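Etton Home Automation FAQ

Can a robot clear the table yet?

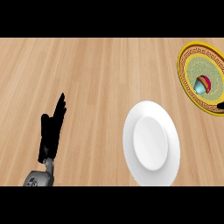

Is moving a cupcake between plates hard?
Yes, in part. Frosting deforms and a pleated wrapper slips. In simulation, the Civar controller completed 65 percent of 2,000 trials.

Do those results carry over to a kitchen?
Only partly — contact with soft food is modeled poorly.

What about loading a dishwasher?
Not supported. Plates only, one at a time, 11 inches maximum.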